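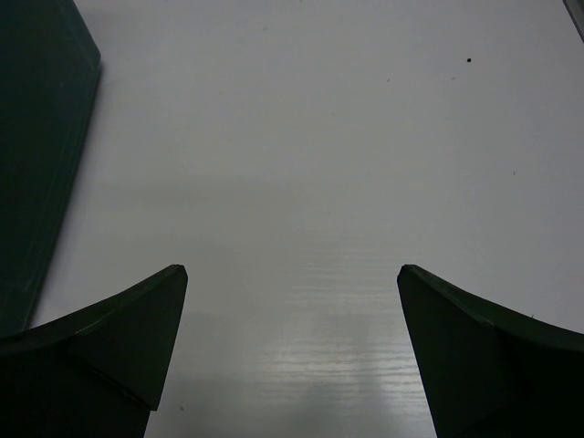

Chapter 4
Friction: the force that everyone blames

Before you start

You will need to remember from Chapter 3 that forces come in pairs, and that an object moving at a steady speed has balanced forces on it. If either of those sounds unfamiliar, go back and read section 3.2 again. It is short, and it will not be any shorter next week.

In this chapter you will learn:
what friction is and where it comes from
why a heavy object is harder to slide than a light one
the difference between static and sliding friction
how to measure friction with a newtonmeter and a bit of patience

4.1 A wardrobe in February

One Friday in February, Saron Sisay decided that her wardrobe would look better on the other side of the bedroom. The wardrobe had a weight of 600 N and no opinion on the matter. Saron put her shoulder against it and pushed. Nothing moved, apart from Saron, whose socks slid gracefully backwards across the floorboards.

She pushed harder. Still nothing. Then she put on her trainers, called her brother, and the two of them pushed together until the wardrobe gave a groan and lurched forward so suddenly that her brother ended up sitting inside it. After that it slid along quite easily, taking the corner of the rug with it.

Most of this chapter is in that story. The wardrobe refused to start because of friction between its feet and the floor. Saron's socks slipped because there was too little friction between them and the same floor. The trainers gripped. And once the wardrobe was moving, it needed less of a push to keep it going than it had needed to get started. Friction was blamed for the first part of the evening and got no thanks at all for the trainers.

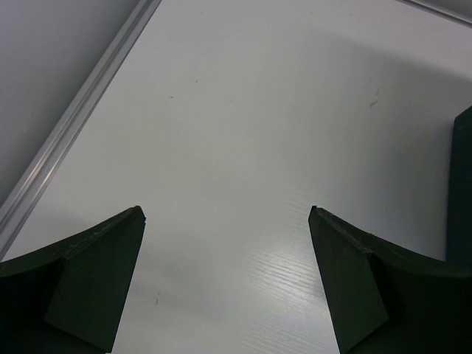 4.2 What surfaces are really like

Run a finger over a polished desk and it feels flat. Under a powerful microscope the same desk looks like a range of hills that somebody has forgotten to tidy. Put a book on it and you have one range of hills resting upside down on another. The two touch only at the tops of the highest bumps, so the area in real contact is far smaller than the area of the cover.

At those few points the surfaces are pressed together very hard, and they tend to stick. To slide the book you have to break these tiny joins, and new ones keep forming as it moves. Press the surfaces together with more force and more of the bumps meet. A loaded wardrobe is therefore harder to slide than an empty one, and sensible people take the coats out first.

You might expect that polishing a surface would always reduce friction. Up to a point it does. But two pieces of very clean, very smooth metal can grip each other stubbornly, as there is now much more surface in contact. Physics is full of rules that work until they don't, and it is best to get used to this early.

4.3 Static and sliding friction

Static friction acts between surfaces that are not moving past each other. It is an obliging sort of force. Push a crate with 10 N and static friction pushes back with 10 N. Push with 50 N and it matches you again. It can only go so far, though. Past a certain limit the crate starts to slide, and sliding friction takes over, which is usually a little smaller.

Worked problem

Bereket pushes a crate along the floor of the Mirkis warehouse. It just begins to move when he pushes with 70 N. What was the friction force when he was pushing with 40 N?

The crate was not moving, so the forces on it were balanced. The friction force was 40 N, in the opposite direction to the push. Many students write 70 N here. That is the largest friction the floor could supply, and at that moment it was not being asked for it.

Try these before moving on

1. Paweena says that friction always slows things down. Nahom says that he could not walk to school without it. Explain how friction helps Nahom to walk, and suggest a better way for Paweena to put her idea.

2. Saron's wardrobe is moving across the room at a steady speed. What can you say about the size of the push and the size of the friction force?

3. Name one place on a bicycle where friction is wanted and one where it is a nuisance. "The saddle" will be accepted for either, with reasons.

Section 4.4 describes how to measure both kinds of friction using a wooden block, some slotted masses and a newtonmeter. Check that the newtonmeter reads zero before you begin.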